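News from the bin bag corner

Mostafa El Ouafi asked me for a few lines on what we've been up to since November, so here goes. Fahmy, our two-armed setup, has been learning to take out the rubbish! We gave it 176 demonstrations, all driven by hand, and then let the Brellwood policy have a go by itself.
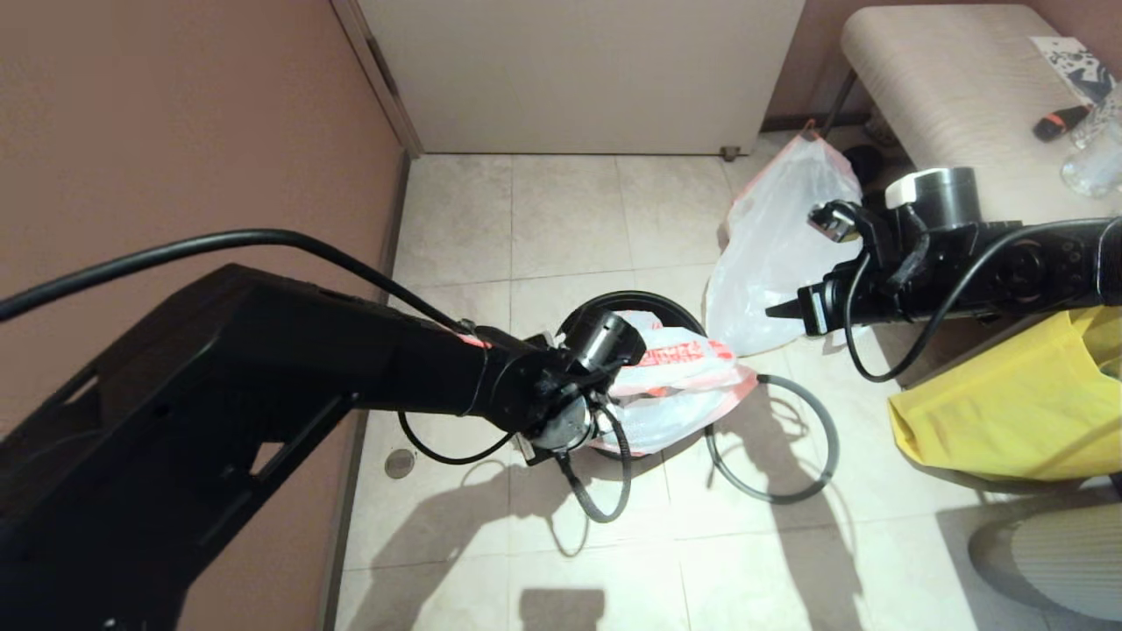

My half of the work is the dull-sounding bit, which is deciding which demonstrations to keep. We used to throw everything in, fumbles and all. Now I score each one on how long the grippers dither before they close, and the worst 48 get dropped before training. It took me ages to trust it (I hate binning data), but the retrained policy got the bag clear of the bin far more often, and it trains faster too.

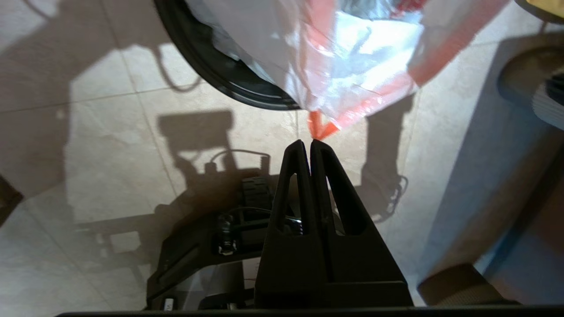
Grasp points are the next headache. Thin plastic crinkles differently every time, so a policy that learns "grab there" from the overhead view gets lost quickly. The wrist view helps a lot - a little orange knotted end like the one on this striped bag is a lovely small target, right there above the fingertips. I've hand-labelled 770 wrist images so far and my eyes are square. If anyone at Kernholm fancies labelling the next batch, I'll bring biscuits.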